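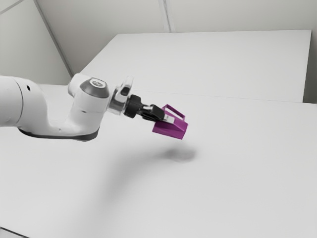
Section 4: Descaling and Care of the Brarkimano Kettle

4.1 General

The Brarkimano kettle requires regular descaling. Limescale forms on the base plate and on the inner wall whenever hard water is boiled, and a heavy layer will lengthen the boiling time and may cause the thermal cut-out to operate early. Users in hard water areas should descale the kettle every four weeks. In soft water areas, descaling is required when a white or brown film can be felt on the base plate.

Only Vitar descaling powder, or a descaler marked as suitable for stainless steel, should be used. Bleach, scouring powder and wire wool must not be used on any part of the kettle.

CAUTION: Disconnect the power base from the mains supply before cleaning. Do not place the kettle or the power base in water or in a dishwasher.

4.2 Before descaling

1. Switch off the kettle and remove the plug from the socket.

2. Allow the kettle to cool with the lid open.

3. Empty the kettle and rinse out any loose scale.

4. Remove the spout filter by pressing the tab at the top and lifting the filter towards you. Set it aside for separate cleaning (see 4.4).

4.3 Descaling procedure

1. Fill the kettle with 700 ml of fresh cold water.

2. Close the lid, return the kettle to the power base, reconnect the plug and bring the water to the boil.

3. Switch off at the socket and lift the kettle from the power base. Stand it on a heatproof surface and open the lid.

4. Add one sachet of descaling powder in small amounts. The solution will foam. Wait for the foam to settle before adding more.

5. Leave the solution to stand until the foaming has stopped. Do not boil the solution.

6. Pour the solution into a sink with the cold tap running.

7. Rinse the kettle twice with cold water. Fill to the MAX line, boil, and discard the water. Repeat once.

Note: Descaler will mark marble, limestone and enamel. Wipe up any splashes at once with a damp cloth.

CAUTION: Keep descaling powder away from children. If the solution comes into contact with the eyes, rinse with plenty of clean water and seek medical advice.

4.4 Cleaning the spout filter

1. Hold the filter under a running tap and brush the mesh gently with a soft brush.

2. If scale remains, soak the filter in white vinegar for up to 56 minutes and rinse well.

3. Refit the filter by locating the lower edge first and pressing the tab until it clicks.

Replacement filters may be ordered from the Bunting spares counter under part reference 9. The model number, which is found on the underside of the kettle, should be given with the order.

4.5 Cleaning the outside

Wipe the body, lid and handle with a damp cloth and dry with a soft towel. The power base should be wiped with a dry cloth only. If water has entered the connector, leave the power base unplugged in a warm room until it is fully dry.

4.6 Storage

If the kettle is to be put away for a long period, descale it as described in 4.3, dry the inside and store it with the lid slightly open. Wind the cord loosely beneath the power base.

4.7 Faults after descaling

Water tastes sour: boil and discard a further two fillings.

Kettle switches off before boiling: scale remains on the base plate. Repeat 4.3.

Kettle does not switch on: check that it is seated squarely on the power base. If the fault continues, stop using the kettle and contact the Sindham service desk. The base plate must not be opened by the user.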